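Gap opening up between floor boards near the hallway

We put down a click-lock floor in the spare room, 22 boards in all. After one winter there is a 3 mm gap at the short end of two boards. Can I close it without pulling up the whole row?
Telma Huenchumán

Nélida Gallardo
Yes, if the boards float and the tongue is not broken. Vacuum the gap first. Stick a suction cup or a block with double-sided tape on the loose board and tap it toward the gap with a rubber mallet. Five or six light taps – don't swing hard.

Light wood floors show these gaps more than dark ones, so you will probably keep noticing them.

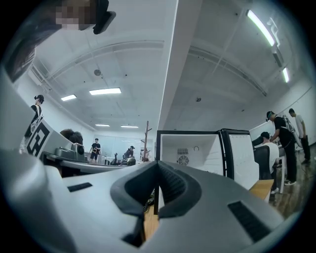 If it opens again

Check the room humidity. Dry heated air shrinks the boards, and they usually come back by May. A dab of wood glue on the tongue holds a stubborn one, but then you can't lift that board later.

Tjoa
Just use filler. Mine is still fine.

Comments

Pleketti: Filler cracked on me in one season. The tape and block worked.

Jornov: Look under the baseboard too. Mine was nailed through the floor and pinned the whole row.

Last updated: May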